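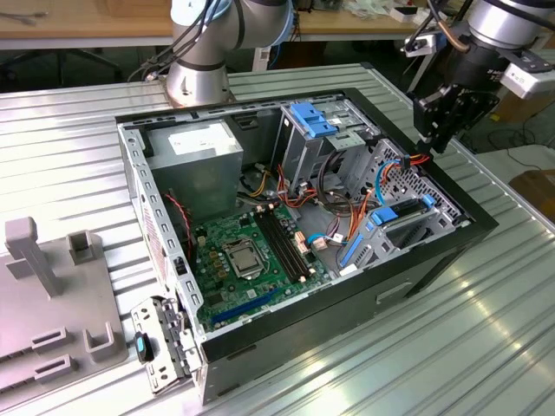

Stodau Bench Fixture Kit
2 min read

Slotted holders and an upright board for a two-arm bench in a home or shared shop.
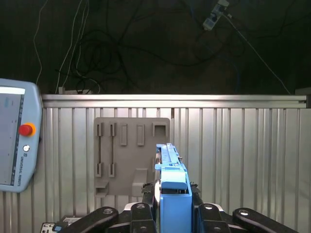 The board is the part most builders ask for first. It stands against a rail or wall, and Parveen Munasinghe drew it with the tall narrow slots on the left and a square pocket in the upper right corner. Print time is 17 hours.

Set the gripper to a slow close for the first runs.

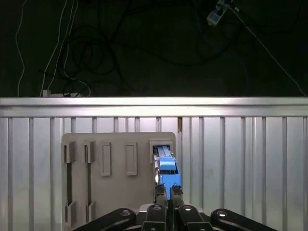 Raise the speed once 15 inserts in a row go in clean. Spare boards ship on Saturday.

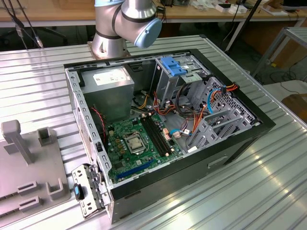
Gray fixture beside an open tower

2,674 views | 15 comments
Contact Stodau | Back to top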